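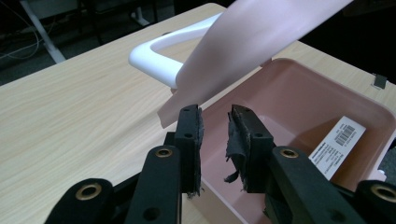 A pale pink plastic storage bin, open, on a wooden tabletop.

Govari swap shop to stay open till the end of August

The household swap shop on Inga Street will carry on through August after the landlord agreed to hold the rent for another term. Good news for anyone still sat on a spare room full of stuff.

The shop, run by local group Onomness, was due to shut its doors at the end of last month. Lease up, no new premises, shelves half packed. Then a call came in from letting agents Utasero with an offer to extend on the same terms.

"We'd already told people goodbye," said organiser Flor Arango. "I'd taken the sign down. Had to go and get it back out of my car."

Swaps work on points, same as before. Bring in clean, usable household goods, get points on a card, spend them on whatever you like. No cash changes hands. Kitchenware, bedding, storage, lamps and small furniture all welcome. Electrical items only if they can be tested on the day, and the tester is not in every session so ring first.

A total of 3,346 items went through the shop in its first year, according to Onomness. Plates and mugs moved fastest. Curtains are slow, and the group is asking people to hold off bringing any more for now unless they come with the measurments written on.

There are 178 households signed up. Joining is free but you need to show something with a Govari address on it. A few people from the villages have been turned away over this and Arango said the rule is being looked at. No decision yet.

Opening hours change slightly. Doors now open at 10am, not 9am, and last drop-offs are at 3.30pm so there is time to sort before closing. Limit of 4 bags or boxes per visit. Anything bigger, like a table or a chest of drawers, has to be booked in 48 hours ahead, either by phone or at the counter.

Parking still a sore point. The bays outside are for the dentist and the dentist has complained. Use the car park behind the library, first half hour is free, and there is a trolley by the back door to borrow.

What happens after August is less clear. Utasero has said it wants a longer let on the unit but would not give a figure for the rent. Onomness is looking at two other sites, one of them upstairs, wich Arango said would be "a last resort, with the amount of crockery we get".

Points already on cards will carry over. Lost cards can be replaced at the counter.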